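Unit 5: When part of the job is handed over

Vemota packs stationery and kitchen sets at Kalluvdale. In April it moved 11 of its 42 packers to new duties, among them guiding hand-held grippers at a bench.

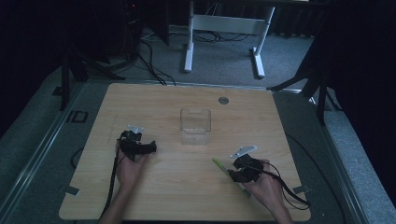
Packers used to be judged on speed alone. Their new duties ask for steady, repeatable movements, and pay grades were not changed to match. A pen and a small clear box make a simple task — the hands already know it, and the worker must relearn it through a tool.

Questions of pace came up early.
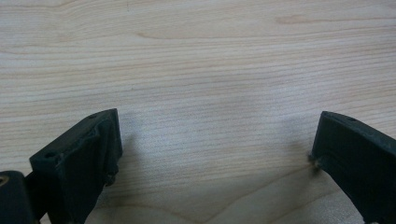
Otakar Baláž objected that slower work was still being counted against the old hourly target, and that two people had asked to go back to the line.

Management dropped the target for bench work.

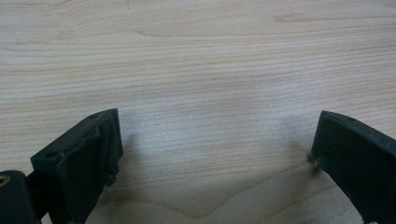

It kept the target on the line, so the two groups now work under different rules in the same shift.

Compare this with the D'Amico case from Unit 2.
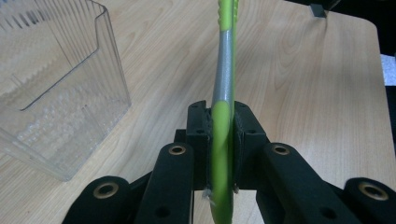

Reading for Saturday

Prillix staff handbook, section on job changes.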